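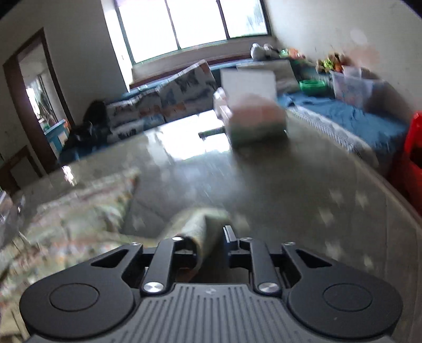

May 30, 2022
Listening notebook, session on the Mestby tapes

Second pass through the Mestby trio recordings with Kirstin's chapter draft open next to me. Her claim, to put it flatly: the long drone section brings listeners into something close to trance, and the Hirkville group reports prove it. I want to believe the first half. I don't think the second half follows.

What I did. Played tape 7 start to finish on the good speakers, no notes until it ended. Then again with the score sketch. Then only the drone section, 13 minutes, in the dark with the phone off.

First hearing: got drowsy before the bass came in. Wrote "slipping" on the back of an envelope afterwards, but I had read the word in her draft that morning, so I give it no weight. Second hearing: wide awake, mostly annoyed by tape hiss. Third: some odd sense of time, thought it was over well before it was. Could be the music. Could be lying still in a dark room after lunch.

The Hirkville reports. 50 written responses, collected right after the concert. I read all of them again. Plenty mention floating, water, being a child, a door. Lovely stuff, some of it. But the program note handed out at the entrance talks about "crossing over" and "the traveler's drum", and it has a door on the cover! Anyone would write door after that. Kirstin Matheson's answer, when I raised this on the phone, was that shamans also prepare their audience, so the program note is part of the rite. Fair, and I wrote it down. It also makes the claim impossible to lose, and I told her so.

The Jung part. She has the sax line standing for the shadow and the piano for the ego trying to hold its ground. Why that way around? I swapped them and read the paragraph aloud and it worked just as well. If a reading survives having its nouns traded, I'd like to see what it is resting on. She may have a reason from the rehearsal interviews. Ask.

Where she's strong: the pages on breath. The player's circular breathing falls apart near the end of the section and he lets it, and you hear air and key noise before the pitch comes back. No theory needed to hear that something is at stake there. I would open the chapter with it and push the spirit world back to page ten.

Nông – the comparison piece. I picked it for the same length and a similar drone, with no ritual talk attached to it anywhere I can find. Played it once. Same drowsiness, same lost time at the end. One listener, one afternoon, so nothing to lean on – but I'd like the others to try it cold before they read her draft.

Small things:
Counter reads 3031 at the drone entry on the Closik deck. Draft has it wrong in two places.
Left channel drops out briefly after the cymbal swell. On the tape itself, I checked with the cables swapped.
"Archetypal" appears three times on one page. Cut two.
The quote about drums and horses has no source. I've seen it in four books and each one cites another of the four.

Still to do: get the rehearsal interviews from Kirstin, find out who wrote the program note and whether the band saw it first, and listen to tape 7 in the morning for once, sitting in a hard chair.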